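El taller de cocina de Vernura abre inscripciones para su segundo ciclo

Vecinos | Keremville

El centro vecinal Vernura, en Keremville, recibe desde esta semana las inscripciones para el segundo ciclo de su taller de cocina para principiantes, que empezará en febrero. Hay 49 plazas repartidas en tres grupos, dos de tarde y uno de mañana. 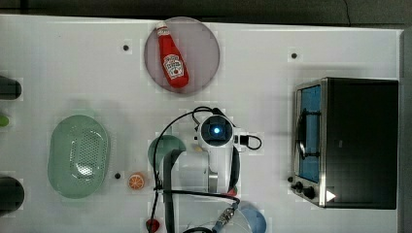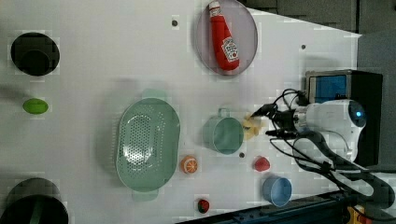 El taller está dirigido a personas que cocinan poco o que empiezan a vivir solas. Lo coordina Shaimaa Metwally, que ya se ocupó del primer ciclo entre septiembre y diciembre. La primera sesión no incluye fuego ni recetas y se dedica por completo a los utensilios y a la organización de la mesa de trabajo. Los participantes aprenden para qué sirve cada pieza, dónde conviene dejarla y qué se puede quitar de en medio. El material es sencillo: un plato redondo, un bote de kétchup, un colador ovalado verde claro. Con esas pocas cosas se practica el orden antes de pasar a los cuchillos y a los fogones.

"En el primer ciclo empezamos directamente con una sopa y la mitad del grupo no encontraba sitio para apoyar la tabla", explica Metwally. "Este año les pedimos que monten la mesa, que la desmonten y que la vuelvan a montar. Se tarda una hora y luego se gana en todas las demás clases."

El programa completo consta de ocho sesiones de dos horas. La segunda trata de verduras y del lavado y escurrido de hojas, legumbres y pasta. La tercera y la cuarta se reservan a guisos de una sola olla. En la quinta se trabaja con el horno pequeño de sobremesa, una petición de los alumnos del ciclo anterior, muchos de los cuales no tienen horno grande en casa. Las tres últimas están dedicadas al desayuno, a la conservación de sobras y a un menú completo que cada grupo elige por votación.

Abdelkrim Tawfik, cocinero jubilado, se encargará de las sesiones de guisos. Trabajó durante años en el comedor de la empresa Fawzy, donde preparaba 400 menús diarios, y dice que para el taller ha tenido que volver a calcular todas las cantidades. "Sé hacer lentejas para un turno entero. Para dos personas me salían siempre de más", cuenta. Sus recetas se entregarán impresas, con las medidas en tazas y cucharas para quienes no tengan báscula.

La inscripción cuesta 440 por persona e incluye los ingredientes. Quienes no residan en Keremville pagarán 600. El centro mantiene la reducción a la mitad para menores de veinticinco años y para personas sin empleo, que deberán presentar el justificante en la secretaría al formalizar la plaza. No es necesario llevar utensilios, pero sí delantal, un paño y un recipiente con tapa para llevarse lo cocinado.

Los dos grupos de tarde comienzan a las seis y el de mañana a las diez. Este último es nuevo y responde a las solicitudes de varios vecinos que trabajan en turno de noche. Si no se cubren todas las plazas de la mañana, las que sobren pasarán a la lista de espera de la tarde.

Una parte de los utensilios procede de la tienda de menaje Hallalen, que ha cedido platos, tazas y coladores de fin de temporada. Su encargado, Apolinar Cárdenas, asistirá también a la primera sesión para responder preguntas sobre compra y mantenimiento. Según Cárdenas, la consulta más habitual en la tienda es qué comprar para una cocina vacía con poco presupuesto. Su lista empieza por una olla mediana, un cuchillo, una tabla y un colador con agujeros pequeños, por los que no se cuele el arroz.

El centro ha cambiado además la distribución del armario donde se guarda el material. Las piezas de uso diario están ahora en las baldas bajas, con etiquetas en la parte delantera, y las fuentes grandes han pasado arriba. Al terminar cada clase, dos alumnos por turno comprobarán que todo vuelve a su balda. En el primer ciclo faltaban tapas al final de casi todas las sesiones y algunas aparecieron semanas después en la sala de manualidades.

Mahmoud Younis, alumno del ciclo anterior, repetirá este año en el grupo de las seis. Se apuntó en septiembre sin haber cocinado más que huevos y arroz, y asegura que ahora prepara la cena en casa cuatro noches por semana. Le queda pendiente la masa de pan, que no figura en el programa. Metwally no descarta una sesión suelta en primavera si la piden suficientes alumnos.

Las inscripciones se hacen en la secretaría del centro, de diez de la mañana a una de la tarde. Las plazas se asignan por orden de llegada y la lista definitiva se colgará en el tablón de la entrada a finales de enero. Quien tenga alergias o siga alguna dieta debe indicarlo en la hoja de solicitud, en la casilla de observaciones.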